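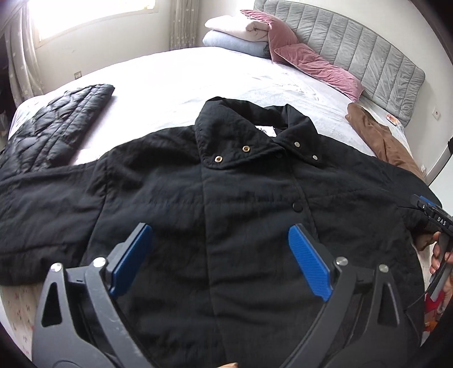 Folding a Padded Jacket So It Stays Folded
Project report, Rosalía Alcaraz

I picked jackets for my project because T-shirts are easy and everybody in class had already grabbed them. A padded jacket is a whole other thing! It puffs back up, the sleeves slide, and the collar never wants to lie down (mine has snaps at the neck, so it's pretty stiff up there).

I tried 2 folds, both on a bed with the jacket face up. For the first one I fastened a front snap, brought the sleeves in across the chest and folded the bottom up in thirds. For the second I folded the whole thing in half lengthwise first, sleeves together, then rolled it from the hem toward the collar. I did 115 folds in all, mostly on Tuesday evenings, and timed each one on my phone.

The roll was quicker once I got the hang of it - but it came undone on the shelf a lot more. The thirds fold looked messier and held better, especially when I pressed the air out with my forearm before the last turn. I wish I'd written down how hard I pressed.

Next I want to try a jacket with a hood, and maybe a smaller shelf.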